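Zetum Highlighter, Pink - Chisel Tip

Item no. 814
Sold singly or in boxes of 24
Category: Markers and Highlighters > Desk

Product details

The Zetum is a full-size desk highlighter with a chisel tip. It is the model most of our school and office accounts reorder, and we keep the pink in stock all year. Other colors come in with the March delivery and sell through by summer.

The barrel is thick enough to hold comfortably for long reading sessions. It is opaque for most of its length. The neck between barrel and tip is semi-transparent, so you can see some of the ink inside. Streaks in the neck are normal and do not mean the marker is drying out.

Use the wide edge of the tip for full lines of text and the corner for underlining. Turn the marker in your hand to switch between the two. The tip is firm felt and will soften a little over the first few pages.

Tip color

We get asked about this often enough to put it here. The felt looks more orange than pink when the cap is off. The ink on paper is pink. If you are matching to an older set, go by the barrel and by a test stroke on white paper, and ignore the tip.
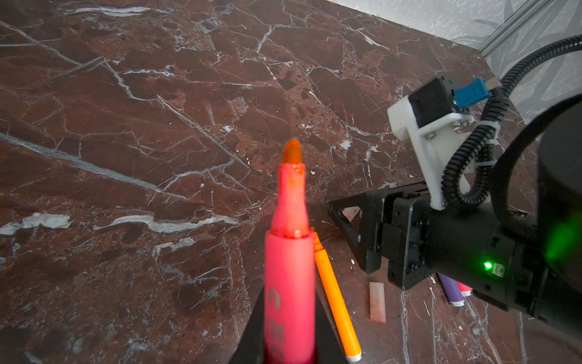 Pink highlighter, uncapped, with a thin orange marker beside it.

The line on the page is lighter than the barrel. On cream or recycled paper it shifts slightly toward peach. On glossy paper it needs longer to set, and we don't recommend it for coated brochures or photo prints.

Using it with other pens

Let ballpoint and gel ink dry fully before highlighting. Gel pens are the worst for smearing - give them a minute or two. Most laser printing is fine right away. Inkjet pages should sit for a while first. If the tip picks up dark ink, run it on scrap paper until the color comes back clean.

For notes in two colors, many customers use the highlighter for the main points and a thin marker for the margins. Thin markers are listed separately under Stumex Fine and are not included with this item.

Care and storage

Replace the cap until it clicks. Store flat or in a cup, away from heaters and sunny windows. A marker left open overnight can sometimes be brought back by capping it and leaving it tip down for a day. The ink is water-based and wipes off most sealed surfaces with a damp cloth. Wipe polished stone or marble-look tops promptly, and test unsealed stone in a corner before working on it without a mat. It may stain fabric.

Ordering

Single markers ship in a padded envelope. Boxes ship in a carton with the caps facing up. Orders of 8 boxes or more go out by freight from the Trakbridge warehouse, and the driver will call ahead. Mixed-color boxes are packed by hand and take longer.

Unopened boxes can be returned. Single markers can be exchanged if they arrive dry - send a note with your order number and we will mail a new one.

School and office accounts: Rasa Uibo
Returns and exchanges: Margus Luik

Related items
Stumex Fine Marker, Orange
Yilma Desk Cup, Round
Zetum Highlighter, Mixed Box of 24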